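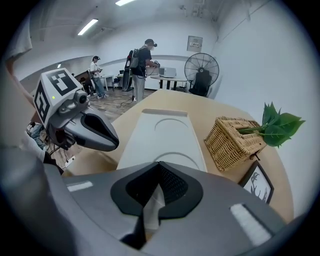

24 August 2026

Tray and basket station, Cirholm room. Writing this up before I go home because last week I left it till the next morning and half of it was gone (sorry, Yavuz).

We ran two-handed demos most of the day on the light wood table. Same layout as Friday: white tray with the two round recesses in the middle, wicker basket to the right of it with the green leaves, little black-framed picture by the edge. I keep wanting to tidy the picture away and Yavuz keeps telling me to leave it, he wants stuff in view that has nothing to do with the task. Fine! It stays.

Total for the set is now 1438 episodes, and 370 of those are from today, our best day on this station by a mile. Recep Polat did most of the morning and he's gotten so smooth at it that I'm a bit worried his episodes all look alike. Mine are wobbly and slow, and Yavuz says that's good for us, which I'm choosing to take as a compliment.

Threw out 14. Most of those were the left gripper losing tracking when whoever was holding it rolled their wrist so the marker cube turned away from everything useful. I did it four times myself. What helped was starting with the left elbow a bit higher than feels natural and keeping the cube up through the whole reach. Try it before you start fiddling with the tracking settings, I wasted a good chunk of the morning in there and put everything back the way it was.

The rest of the bad ones were people starting the move before the recording had properly kicked in. We need a beat. Count one, two, go. Recep hums, that works too.

The headset folks were in the same room at the white table, so we had people moving around behind us on and off all day. Yavuz looked through a handful of clips with them in the background and is happy to keep every one. I'd like a tag for it though, so we can split them out later if the Nirik training run does something weird. Haven't settled on a name for the tag. "busy_room" for now, shout if you hate it.

Also tried moving the tray about a hand's width toward the far side between takes. Reaching the far recess gets awkward if you're short like me, but the variety is worth it, I think? Did one batch that way and one with the tray turned. Labels are in the sheet under Türkmen layout B and C.

For tomorrow:
- another batch with the tray turned, somebody other than Recep
- swap the basket side, left instead of right
- check the disk on the Triderwood box, it was complaining when I copied the afternoon over
- goal for layout C is 500, we're nowhere near

Grippers are both on charge. My wrists are toast.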